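A day at the Cunton family history open house

So I finally went! I've been threatening to go to the Cunton open house every July for as long as I've had this blog, and every July something comes up (a wedding, a flooded basement, my sister). This time I put gas in the car the night before, packed a sandwich and left before the coffee had finished working.

If you're new, the short version is that my great-grandfather Anders grew up near Cunton, worked in the quarry as a boy, and then took himself off to the mines at Huanca, where he either did very well or did very badly depending on which of my aunts you ask. He came home with a limp and a trunk. The trunk is in my hallway. The limp I've been trying to explain ever since.

The open house is held in the old Lonovis building, down past the rail yard. Lonovis used to make mining lamps and later made kettles, and the brick still has the company name painted on the side in letters as tall as a person. Parking is on the grass. Wear shoes you don't care about. I wore my good sandals and spent the first part of the morning picking burrs out from between my toes.

Admission was 15 dollars, with coffee included, and the coffee was better than it needed to be. You get a paper wristband and a map that has the restrooms in the wrong place. They're upstairs, by the way, next to the map room.

I started with the talk on passenger lists, as that's where I've been stuck. The speaker was Svend Lund, a retired ship's radio officer with a wonderful slow voice, and he'd brought a stack of copied pages for us to pass around. His big point was that people traveling for mine work often didn't buy their own tickets. The agent bought a block of them and wrote the names down afterward, by ear, sometimes days afterward. So if your man isn't under his own name, try saying the name out loud with a bad cold and write down what you get. The whole room started muttering. The woman beside me found a Hodgkins who had been listed as "Otchkin" and she let out a yell.

I tried it with ours and got nowhere, but I came away with a list of spellings to check, and Svend told me afterward to stop looking at the big ports. Huanca men often went out on cargo ships, he said, and signed on as crew for the one voyage. That means crew agreements, and I have never opened a crew agreement in my life. I've been searching for a passenger who may have been down in the galley peeling potatoes the whole way over.

After that I wandered through the stalls. There were maps, there were books by people about their own families (I bought one, I always buy one), and there was a man with a table of old mining tools who let you hold things. A hand drill is much heavier than you'd think. I held it for maybe a minute and my wrist complained all the way to lunch. Anders was swinging a hammer at one of those when he was younger than my nephew, who can't be trusted with a lawn mower.

Lunch was my own sandwich on the loading dock with my legs hanging over the side. The rail yard is right there, and a freight train went by so slowly that a boy at the other end of the dock got bored of waving at it.

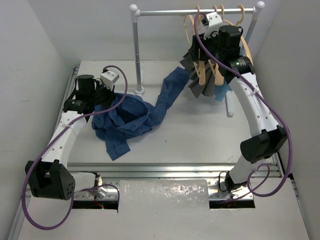 The afternoon was what I'd really come for, which was the Huanca letters. The collection has 550 of them, nearly all written home by men from our county, and for the open house they put a selection out in cases and let you book a slot to read the transcripts. My slot was 20 minutes. I could have used the whole day and the night too. There was one from a man who shared a bunkhouse with "A. from Quarry Lane," and Anders lived on Quarry Lane, so you can imagine the noise I made. The letter is mostly about laundry! The writer says A. owned one decent shirt, a blue checked one, and that he'd wash it at night and hold it by the shoulders while somebody else pulled on the tails to get the creases out. When I put my pictures in order for this post I kept going back to the blue checkered shirt up there, stretched between the two white arms, and thinking about a pair of tired men at either end of one in a bunkhouse. I know, I know. There was probably more than one A. on Quarry Lane. Let me have it for a week or so.

The letter also mentions a fall, just in passing, the way those men seem to mention everything. "A. came off the ladder and is cross with his knee." That's the whole sentence. My aunt Ruth has always said the limp came from a mule, and my aunt Pat has always said it came from a fight over a card game, and I'm now going to have to phone both of them and say the word ladder. I'm putting it off. Ruth is very attached to the mule.

Transcripts are all you get to handle, which is fair enough. The originals in the cases are on paper so thin that the writing on the back shows through, and a lot of them were turned sideways and written across again to save on postage. I tried to read one of those and felt seasick. The people who transcribed them deserve a medal, or at least a cake.

Vinh Thân was running the reading room, and he was so patient with me. He's been going through the Huanca material by bunkhouse instead of by surname, so that you can see who slept where and who moved when. It sounds dry, but it's such a good idea. Families wrote about their own men and barely mentioned anyone else by full name, so if you only search by surname you miss all the A.s and the J.s and the "big fellow from the bakery." He showed me how the index works and then left me alone with it, and that's exactly how I like to be shown things. When I asked if he had anything on the fall he went off and came back with a company sick list for the same winter. No Anders on it. But there's a page missing from the middle, so I'm choosing to be hopeful.

He also had a good long look at my photo of the trunk. I'd always assumed the word stenciled inside the lid was a surname, and I've wasted a ridiculous amount of time hunting for a Mr. Pekov. I had him down as a business partner. I had him down, at one point, as a rival in love (it was winter, I was reading a lot of novels). Vinh took one look and said Pekov was an outfitter near the docks, and that their trunks turn up all over the place. He has seen 2 others himself. So there goes Mr. Pekov, and I'll miss him. I've already taken him off the family tree, where I'm embarrassed to say he had a dotted line.

I used up the last bit of the day upstairs in the map room, partly for the maps and partly for the restrooms. They had the old quarry plan spread out under glass, and I found Quarry Lane, and I found the row of cottages, which were tiny. I'd been picturing a house with a gate. It was really a room with a ladder up to another room, and there were eight of them in there! If I'd shared that with my whole family I'd have gone to Huanca too, and I hate boats.

A few practical things if you're thinking of going next year:

Book your reading slot at the desk the minute you get in. They were gone before the first talk was over, and I only got mine because someone gave theirs up.

Bring a pencil. Pens aren't allowed in the reading room, and the pencils they lend you are the little golf kind that make your hand cramp.

Bring pictures of whatever you have at home, on paper if you can, including the insides and the undersides. I very nearly didn't bring the trunk lid.

The building is cold even when it's hot out. I had my emergency cardigan from the back seat and was glad of it, dog hair and all.

There's no food after the middle of the afternoon apart from some shortbread, and the shortbread goes fast.

The drive home took forever because of the bridge work, and I spent most of it talking to myself in bad accents, trying out new spellings. I stopped for pie at the place by the grain elevator. Cherry, very good, a bit heavy on the crust.

Next job is the crew agreements. Svend wrote down where to start on the back of my wrong map, and I've stuck it to the fridge where I can't ignore it. If any of you have used them and have tips, please put them in the comments, and the same goes for anyone with people on Quarry Lane, any initial at all. I'd particularly love to hear from the family of the man who wrote the laundry letter. He signs himself only "your loving Tom," and he had lovely handwriting, from what I could see through the glass.

I'll do a separate post on the book I bought once I've read past the chapter on his uncle's goats.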